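Ekerlow Kitchen Table: the gallery page

I was asked to put together something for the Teltville household pages on the subject of "the table that does everything". I said I would, and I have, though I should say at the start that I don't believe in it. A table that does everything usually does one thing badly and has the rest piled on top of it.

The fashion at the moment is for leaving things out. Open storage, lived-in surfaces, the kitchen as the heart of the home and also the office, the playroom and the shed. Skulano ran a whole evening talk on it in February, with slides, and I sat through all of it. The speaker had a phrase, "soft zoning", by which she meant putting a cloth down over part of a table and calling that part something else. People wrote it down. I asked what happens when you want to eat and was told that the zones flow into one another. They do, I agree with that much. It is what I was complaining about.

I'm not against a cloth. A thick one stops glasses clinking and spares the surface a bit. What I doubt is that it organises anything. It has no compartments and no lid. Whatever was going to be dumped on the table gets dumped on the cloth, and then you can't wipe it down, you have to clear the lot and take the cloth out to shake it. Morsy sell a set of table cloths for this very purpose, 40 pounds for the pair, and the leaflet says you will get 17 minutes of your morning back. I'd like to see who held the stopwatch.

Then there's the matter of mugs. Every household I know has at least one mug that has stopped being a mug. Things get stood up in it for a day or so and it never goes back in the cupboard. The storage people are very keen on this and call it repurposing. I call it being a mug short. If you want a pot for odds and ends, get a pot, and keep it somewhere that isn't next to what you're drinking out of.

Computer bits are worse, in my view. A keyboard takes up the space of two dinner plates, and the lead takes up whatever is left. I've heard it argued that a keyboard on the kitchen table saves walking back and forth to another room. Perhaps it does. It also collects crumbs, and I have never met one that was the better for having toast near it.

My own rule, for what it's worth, is that anything left on the table at six in the evening goes in a box on the stairs. Dalia Vaher wrote in to say this only moves the mess to the stairs, and she has a point, but I can eat at the table and I don't need to eat on the stairs.

So, one picture for the gallery. More may be added if anybody sends me a table that changes my mind, and the usual address still works.

The Ekerlow table. Tan cloth over part of it, bare wood further back near the toaster oven. Keyboard on the left with its cable wandering off across the cloth, and a black mug with a few dark things sticking out of the top.
As for the tennis ball by the drinking glass, I'd be interested to hear which zone that belongs to. 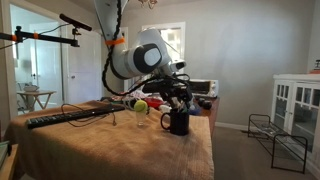
Adwoa Bawa: I've lived with a table like this for years and I think you're being hard on it. We tried the box on the stairs. By the end of a month there were two boxes and I was stepping over both with the washing. What did work for us was giving up on the cloth and putting one tray down, a big one, so when it's time to eat you lift the whole lot off in one go and put it back after. It isn't tidy, I'll grant you, but the dinner gets served. And leave people their mugs, they're cheap enough.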